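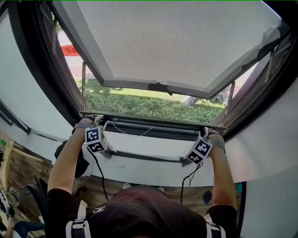 *Unit 4, front room - awning sash with screen, open on both stays.*

**Window & screen check, Zandstead units** - J. Nurmi, 5/15/20
Job 3043

- [x] Sash opens and stays put - OK. Bit stiff the first few cm, eased off after
- [x] Support arms, L and R - both there, screws snug. Right one could use silicone spray
- [x] Screen mesh - no tears, no sag. Dusty, brushed it down
- [ ] Latch, bottom of sash - catches but you have to lean on it. Adjust or replace. Kemppainen might have the part, asking
- [x] Dark frame - no dents or flaking
- [ ] White cable on bottom rail - needs clipping back. Will get nipped if someone shuts the window in a hurry. Not ours I dont think, ask the tenant before moving it
- [x] Sill - clean, no soft spots, no mould
- [x] Wall around opening - no staining, no cracks at corners
- [ ] Weatherstrip - flat along the hinge side. Passable for summer, not for November
- [ ] Opening limiter - none fitted. Ground floor so not urgent, but Ramness want one on every unit now. Order with the rest

**Outside**

- [x] Hedge clear of sash when fully open - fine for now, trim again before fall
- [ ] Drain holes - couldnt get at them properly, redo from the lawn side

**Comments**

Same latch trouble in unit 9, worse there. If we're buying one buy two. Gisier quoted 878 for latches, strip and limiters on the whole row, delivery extra - seems steep, get a second price befor saying yes.

Unit 9 screen has a hole by the corner, over a thumb wide. Patch wont hold, needs new mesh.

Tenant in 4 told to keep the window shut in high wind until latch is sorted. Recheck once parts are in.

J. Nurmi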